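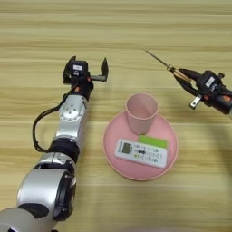
Pink tableware on the wooden table.

February – posted by Akinyi Shemweta

Kereama is looking for a part-time lunch club host, and we would dearly love it to be somebody who likes a good natter as much as they like a tidy kitchen. We serve lunch to our older neighbours, many of whom have been coming for years and will tell you exactly how they take their tea (and how you ought to take yours).

You would lay the tables, help our cook Jabari Mabula with the serving, sit down and eat with everyone, and see to the washing-up afterwards. Last year we served 4,000 lunches between us, so you will never be short of company! We don't mind whether you have done this sort of work before – a patient ear and a cheerful good morning go a very long way with us.
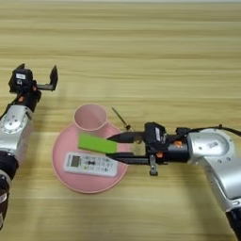

Hours and pay

The post is for 70 hours a month, mostly late mornings and early afternoons, with your own lunch included. Pay is £273 a week, and we can help with bus fares if you live out towards Raltine.

How to apply

Write us a letter, no longer than 2 pages, telling us a bit about yourself and a meal you remember fondly. Hand it in at the front desk any time before 3pm, or ring and ask for Akinyi.

Recent items
Andach choir seeks altos
Driver wanted, Sirnine
Raltine allotments: plots to let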